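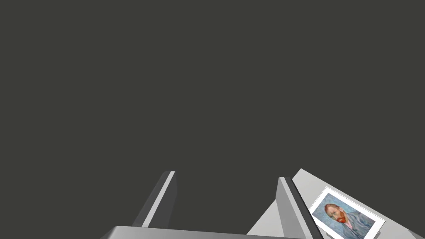 Atdale Musical Theater Club — Trips and Visits

I had been after the club to do a backstage day at the Pamberg for years, so when the theater finally opened its doors for a full afternoon I signed up before I had even checked whether I was free (I wasn't, but my sister's housewarming could spare me).

We met in the lobby, which still has the old ticket windows and a carpet that must have been quite something once. Our guide was Thắng Quan, the assistant stage manager, and he had one of those wonderful carrying voices, so even those of us at the back caught every word. He started us off in the dressing rooms. They are much smaller than I had pictured! When the touring company of Bakilana came through in April, the ensemble of 16 shared two of them, and there is one good mirror, which I gather led to some very early arrivals.

From there we climbed up to the fly floor. It's 66 steps, according to Thắng, and my knees would have guessed higher. But oh, it was worth it. You look straight down on the stage from up there, and he talked us through how a backdrop comes in during a blackout while the cast is still getting off. The second act of Bakilana has a harbor that changes to a ballroom in the time it takes the band to play four bars, and after hearing how it's done I wanted to see the whole show again.

The part I enjoyed most, though, was the singing. Svatopluk Malý, who played the ferryman on that tour and now coaches young performers at the Gindarar studio, took over the stage for a workshop. He taught us the opening chorus in three parts, and he was very kind about the altos — I am an alto — who lost their way in the same place every time. He told us he'd trained as a dancer first and only sang because a friend dropped out of an audition and he had already paid for the bus. Somebody asked whether he still gets nervous, and he said yes, in the wings, every night, and never once he's out there.

Standing center stage and looking out at more than 50 rows of red seats was a funny feeling. The house holds 3,673, and Svatopluk had us sing the last verse to the top balcony with no microphones at all. I can't say what it sounded like from up there, but it felt grand to us.

We finished with coffee and a very good lemon cake in the rehearsal room, and I came home with a Bakilana songbook and a sore throat. If you'd like to come on the next trip, put your name on the sheet by the piano. Comfortable shoes, please, and bring a sweater for the fly floor — it's drafty up there.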